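Trolten Bag Sealer: three months of small disappointments

7 min read
Print this | E-mail this to a friend
Filed under: Kitchen > Storage > Reviews

I have a drawer full of things that were supposed to keep crackers crisp. Wooden clothespins, binder clips from the office, a roll of freezer tape, those long plastic rods that snap over a folded bag and then unsnap at 3 in the morning with a noise like a mousetrap. So when the Trolten heat sealer came in for review I was not in a generous mood, and I should say that up front.

The claim on the box is that it will reseal any snack bag "as fresh as the factory." Any is a big word. I read the leaflet twice looking for the list of bags it does not work on and found it on the back, under the battery warning, in type I needed my other glasses for. Thick paper, mesh, anything with a zipper, and "certain laminated films." It does not say which ones. You get to find out at home.

The thing itself is about what you would expect if you have ever used one of these. It's a stapler without staples. You slide a lock to the side, wait for it to warm up, squeeze the edge of the bag in the jaws and pull it along. There is a little hooked blade at the other end for opening bags, which I used once and then went back to scissors. A magnet on the bottom is meant to hold it to the fridge. Mine holds if you don't close the door too hard.

Warm-up is supposed to take a few seconds. With fresh batteries it does. After a couple of weeks of ordinary use it took long enough that I started doing other things while I waited, and then I'd forget, and it would be sitting there on the counter with the lock off. There is no light to tell you it is ready and no light to tell you it is on. I can't see how that got past anybody.

Now the seal. On a thin, flat, straight edge of bag, freshly opened with scissors, with nothing greasy on it, the Trolten makes a decent line. I got a good one on a bread bag, which I had no reason to seal. The trouble is that snack bags in my house do not have straight edges. They get torn open down the side by a teenager. They get rolled, sat on, stuffed back in the cupboard.

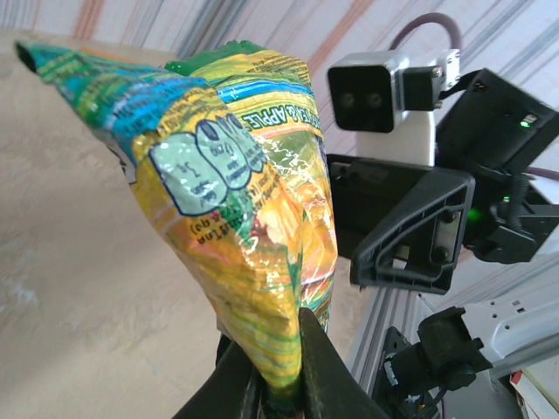
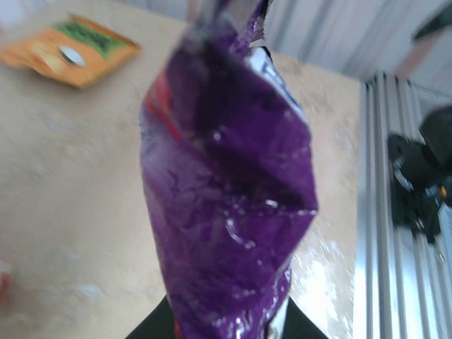 Creased, shiny snack packaging, both of them.

Every wrinkle you drag through the jaws is a place where air gets in. You can flatten the edge first with your fingers, and the leaflet tells you to, but a bag that has been crumpled has a memory, and you end up needing one hand for each side and a third for the sealer. I tried running it over the edge of the counter. I tried doing two lines, one above the other, which helped some and used up battery. My sister-in-law Baiba Juška, who has more patience than I do, got better seals than I did on the same bag of pretzels. Hers still leaked when we squeezed it under water.

Salt and oil are the other problem. Chip bags are greasy right up to the top, and the film will not bond to itself through grease. You are told to wipe the inside of the edge first. So now we are at scissors, paper towel, smoothing, warming up, and a slow careful pull, for half a bag of chips that was going to be gone by tomorrow anyway.

I did try to be fair about freshness. I split a big bag of plain corn chips three ways: one part sealed with the Trolten, one folded over with a binder clip, one in an old jar with a screw lid. Same shelf, same stretch of damp weather. After 14 days the jar was the best by a good margin. The other two I could not tell apart. Kęstutis Vītola from downstairs, tasting with his eyes shut, picked the binder clip over the sealer, then changed his mind, then asked if there was any salsa. I don't put much weight on this as science. I put a little weight on it.

For comparison I borrowed a Nenell, the plug-in kind with the long bar, from Darlene Chisholm. It's a different animal. It takes up half the counter, you press down instead of pulling, and the seal is wide and flat and it holds. Darlene uses hers for dried beans and coffee and swears by it. But it's big and it costs a lot more, and I am not dragging out an appliance for a handful of peanuts. If you buy in bulk and repack, get one of those and skip the little ones.

There is also the Wotard clip, which has no heat at all. It is a hinge with a rubber strip in it. I have had 2 of them since before we moved and neither has broken. I mention it only because the people selling heat sealers like to talk as if clips were a failed technology.

What else. The plastic has a smell when it's warm, stronger on some bags than others, and I'd open a window. The lock is stiff enough that a small child probably couldn't work it, which I count in its favor. The battery cover came loose in January and has a rubber band on it now. I wrote to the seller about a replacement cover and got back a polite note with the same leaflet attached.

I know people who love these. One reader, Aušra Lūse, wrote in after my last storage column to say hers has lasted for years and she uses it on frozen vegetables with no trouble. Maybe the older ones were built better. Maybe frozen vegetable bags are easier, being thicker and not greasy. I tried it on peas and it did do all right, I'll give it that, as long as I brushed the frost off first.

If someone gives you one, keep it for bread bags and peas. I wouldn't pay for it. Mine is going in the drawer with the clothespins, batteries out.

Next month: pour spouts, and why the cheap ones drip.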